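Keeping a Weekly Blog Going
Speaker notes – Valeriano Peñalver
Talk for the Rikis writers' group, 9 Aug 2025

Before starting: water, clicker, check that the back row can hear. Handout goes out at the end, otherwise people read it while I talk.

1. Who I am

Say name, name of blog (Stutano), how long. I started it in February nine years ago as a place to write up what I'd read. It still mostly does that. One post a week, books and a bit of home life, a photo if I have one. I don't earn money from it and I'm not going to talk about earning money from it. If that's what you came for, there are other talks.

Ask for hands: who has a blog now? Who had one and stopped? Wait for the second lot of hands. It's usually more than the first.

2. Why blogs stop

My own stopped twice. The first time was a house move. The second time I had missed four weeks and felt I owed everyone an explanation, so I sat down to write the explanation, and it got longer and longer, and I never posted it.

Point to make: you don't owe the explanation. When I came back I put up a normal post about a library book. One reader wrote "nice to see you" and that was the end of it.

Read out the first paragraph of the unposted draft here. Keep it short, they'll get the idea.

3. The weekly roundup

This is the main part of the talk, so don't rush.

A roundup is a post with the same headings every week. Mine are Reading, Watching, Cooking, Out and About, Next Week. I keep a blank copy with the headings already in it. On a bad week I write one line under each and it's done. On a good week one of the headings grows and I move it out into its own post.

Show the blank template. Leave it up while they copy it down.

Things to say about headings:
Pick ones you'll have something for in a dull week. I used to have Travel. I don't travel.
Drop one when it has been empty for a month. Don't announce it.
Keep the order the same so regular readers can skip to what they like. My sister only reads Cooking.

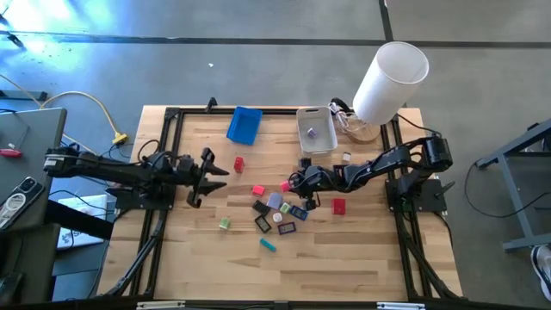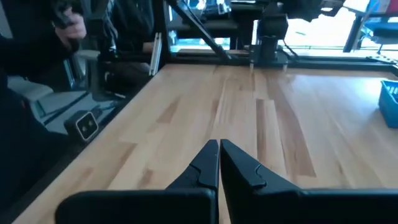

4. Keeping notes during the week

I carry a small notebook. Phone is fine too. What matters is writing the thing down on the day, with one detail in it. "Read Agbenyega, chapter on the ferry, missed my stop" is a post. "Read a good book" is no use to me by the weekend.

(Agbenyega is the novel I'll be quoting from later. Hold it up now so they know what it is.)

Show a page of the notebook. Mention that most of what's on it never gets used.

5. Length

I counted last year's posts for this talk. The longest was 3685 words and got one comment, from someone asking about the soup. The shortest was 100 words and is still one of the most visited things on the site. I don't draw a rule from that, except that a short post is allowed. Say this twice, somebody always asks how long a post should be.

If they want a number anyway: write until you've said it, then read it aloud once and take out what you stumbled on.

6. Reading roundup – how much to say about a book

Three or four sentences is plenty. What it is, where I read it, whether I finished. I say so when I didn't finish. Last year I gave up on several and those entries got more replies than the ones I loved.

Read the Agbenyega entry aloud. Then read the one for Vedier, which I left on a train and didn't replace.

Advance copies: say at the top of the entry that it was free. One plain line will do.

7. Comments

Answer them within a few days. If there are none, there are none. For most of the first year I had 39 readers and two of them were related to me. I wrote to those people and I still mostly do.

Spam: turn on approval for first-time commenters. Skip this if we're short of time, it's on the handout.

8. Exercise

Ten minutes. Everyone writes five headings and one line under each, about the week they've just had. No one has to read theirs out. Walk round, but don't hover.

If there's time, ask for one volunteer to read a single heading. Thank them and move on to questions.

Questions I usually get

Which platform? Whichever one you can log into without help. I've been on the same one throughout.
Real name or not? I use mine. Plenty of people don't, and it makes no difference to the writing.
What about family who don't want to be in it? Ask them first. My son is in it as "the lodger" by his own choice.

Handouts are in the blue folder. Collect the pens back.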